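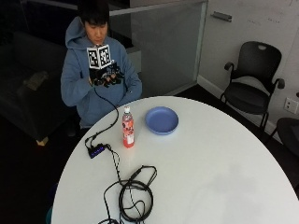
Small rooms: round tables, surfaces and seating

The July round of small-room checks at Damilik House is complete. It covered the tables, chairs and low seating in the meeting and work rooms on both floors, 234 items in all, and the results are set out by type below. Large meeting rooms and the canteen are on a separate schedule and will be reported when that work is done.

Tables

The round white table is now the standard table for small rooms. It replaces the rectangular Serrano desk, which was a good desk but took up too much of the floor once chairs were pulled out on both long sides. A round top can be approached from any direction, and a person seated at it can turn to face the wall or the door without moving the table. The drawback is storage. There is no straight edge to push against a wall, so the table stands clear of it and the space behind is lost to anything except a walkway.

Tables should stand far enough from the glass partitions for a chair to be pulled out fully and sat in. Several had crept towards the glass. A chair back that meets the glass repeatedly will mark the frosting, and the marks cannot be polished out. Where this had happened the table was moved and the position recorded on the room plan. Please put tables back in the recorded position after use.

Two tops were found to be out of level. Both were corrected at the foot. A simple test is to stand a drinks bottle near the middle, half full, and look at the line of the liquid against a straight edge held level beside it. The test is rough, but it will show a fault large enough to matter. Folded paper under a foot is not a repair. It compresses over a few weeks and the wobble comes back, usually on the opposite side.

Surface care

White tops show everything, and most of what was reported as damage was dirt. Grey shading near the edge comes from sleeves, bags and the undersides of equipment. It lifts with warm water, a little washing-up liquid and a soft cloth, followed by a second cloth with clean water. Leave out the second cloth and the soap dries to a film which then picks up dirt faster than the bare surface.

Red and pink drinks are the main cause of staining that does not lift. A ring left for an hour will normally wipe away. A ring left overnight may need the Flerau cleaner kept in the ground-floor cupboard. Apply it to the cloth, never to the table, wait 2 minutes and rinse. Do not use it on the writing walls, where it strips the coating and leaves a patch that holds ink permanently.

Caps should go back on bottles between drinks. Food is allowed in the small rooms provided it is on a plate. The blue plastic plates are meant for this purpose. They are shallow but have a raised rim, enough to hold crumbs and a small amount of sauce, and they do not scratch the top when slid across it. They belong to the kitchens and should go back there at the end of the session, including when nothing is left on them. Morfudd Humphreys reports that the upstairs kitchen was 30 plates short at the start of the check. Most were recovered from the small rooms. The rest have been replaced.

Cables

The round tables have no cable port. Drilling one was considered and rejected: a hole in the centre takes the most useful part of the surface, and a hole near the edge fixes the seating in one arrangement. Cables therefore run over the edge. Let them hang with some slack and keep the spare length on top of the table in a loose coil. Tight winding round the hand puts a twist in the cable each time and eventually breaks a conductor close to the plug. Keep drinks on the other side of the table from any hub or connector where the work allows it.

Chairs

The black office chairs with arms remain in use and no change of model is planned. The cutout near the top of the back is a handle. Use it for moving the chair. Lifting by the arms loosens the fixings under the seat, and this accounted for most of the chair faults found. All loose fixings have been tightened. A chair that rocks with the fixings tight should be labelled and left in the corridor for collection.

Arm height is worth checking before a long session. The arms should pass under the table, or stop short of it with the elbows supported. Arms that strike the edge chip it, and a chip in a white edge is visible from the doorway.

Low seating

The dark Wilon sofas and benches were vacuumed and their feet checked. No faults were found in the frames. They are used mainly as a place to put coats and bags, and that is acceptable as long as the items leave with their owners. Things left on the seats for more than a day are taken to reception.

Writing walls

Old writing was cleaned off where the room's users agreed. Faint traces will remain in some rooms whatever is used on them. Ink that has been on the wall for several months bonds to the coating, and heavier rubbing only spreads the shine. If a drawing has to be kept, photograph it and wipe the wall the same day.

Costs

Parts, cleaning materials and replacement plates came to £3,295 – within the sum set aside for the year. No new tables or chairs were bought. Everett Whitlock holds the room plans and the full list of items checked, and will send either on request. Faults found after the check should be reported to him with the room number and the type of item. For table edges, please add which side of the room the damage faces.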